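Search this site Enter keywords Go

Laundry Room Use in Kragh Hall
Project report, June 7, 2018

We wanted to know when the machines in Kragh Hall stand idle and if a posted schedule would change that. The basement has two washers, both Vellance models, and they are shared by 29 rooms.

A paper log hung by the door all through November. Residents wrote down the start time of each load. We got 649 entries and typed them into a spreadsheet. Entries with no time were left out.

Most loads started after dinner. Mornings were slow, even on weekends. Several people wrote that they gave up and walked to the Plulen laundromat.

The schedule went up too late to test properly. A longer log next year, with finish times added, would show how long clothes sit in the washers after a cycle ends.

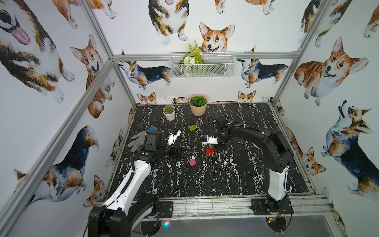 Reading time: 2 min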